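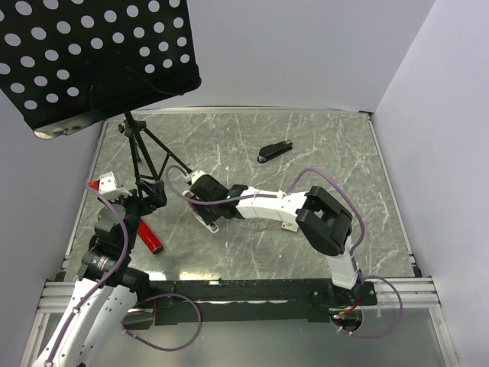

빈두 말로는 상판부터 닦지 말고 뒤쪽 트림부터 보라고. 행주가 트림 밑으로 걸리면 그때부터 들뜬다고 한다. 지난번에도 그랬다고.

홈 | 작업노트 | 자재 | 공구대장 | 이전 글 | 다음 글
월요일 오후, 작성 샤라다 벤카타라만

작업대 점검. 급하게 적음. 나중에 정리할것.

상판은 회녹색 대리석 무늬 그대로 간다. 교체 얘기 있었는데 보류. 흰 줄무늬가 가늘고 비스듬하게 갈라져서 긁힌 자국이랑 헷갈린다. 손톱으로 긁어봐야 앎. 걸리면 흠집, 안 걸리면 무늬. 오늘 걸린 데 두 군데, 둘 다 앞쪽. 마스킹테이프로 표시만 해두고 넘어감.

트림(뒷벽이랑 상판 사이 얇은 금속띠). 빈두 말대로 먼저 봤다. 왼쪽은 멀쩡. 오른쪽으로 가면서 얇은 종이 한 장이 들어감. 두 장은 안 들어감. 접착제 바르기 전에 안쪽 먼지 빼야 하는데 붓이 없음. 칫솔로 대충 했다. 접착제는 Tavard 남은 거 썼고 굳는 데 얼마 걸리는지 통에 글씨가 지워져서 모르겠음. 아는 사람 적어주세요.

브래킷
- 뒤 오른쪽 구석, 작은 거: 반 바퀴 더 조임. 끝.
- 앞 오른쪽 검은색: 단단함, 손 안 댐
- 앞 왼쪽: 나사가 헛도는 느낌. 한 치수 굵은 걸로 바꿔야 할듯. 오늘은 못 함

양옆 은색 레일은 마른 천으로만. 세정제 쓰면 얼룩 남는다. Liveck 세정제가 특히 심함, 예전에 옆 작업대 레일 하나 망침. 상판에는 써도 된다. 물 1000ml에 뚜껑 하나. 뚜껑 둘은 미끄러워서 두 번 헹궈야 함(내가 해봤음).

옆판 색 문제. 연한 회보라 패널 여분이 창고에 있는줄 알았는데 꺼내보니 그냥 회색. 나란히 대보면 확 티남. 주문서 다시 찾아야 한다. Furkmont 자재 목록 151번 아니면 193번인데 메모 글씨가 번져서 못읽겠다. 빈두한테 물어봤더니 193번 같다고, 근데 자기도 확실친 않다고 함. 견본 받아보고 정하자. 두 번호 다 한 조각씩 신청해둠.

검은 타공판. 구멍에 먼지가 껴 있음. 아래에서 털면 상판에 다 떨어지니까 신문지 깔고 진공청소기 솔 끼워서. 아랫단에 늘어진 가는 케이블은 당기지 말것. 정리끈으로 묶으려다 말았다, 길이 여유가 얼마나 필요한지 몰라서.

삼각대 다리 밑에 고무발 자국 조금. 젖은 천으로 지워짐. 높이 조절 손잡이는 돌리지 않았음. 자리 옮길 일 있으면 먼저 다리 위치에 테이프 붙이고 옮기기. 저번에 테이프 없이 옮겼다가 다시 맞추느라 오전 다 날렸다.

남은 일
앞 왼쪽 브래킷 나사 (봉지에 6개 있음, 굵은 거)
트림 접착 내일 아침에 다시 눌러보기
Tavard 굳는 시간 확인
견본 오면 햇빛 쪽에서도 대보기, 형광등 밑에선 다 비슷해 보임

청소기 솔은 내 서랍에 넣어둠. 쓰고 제자리에.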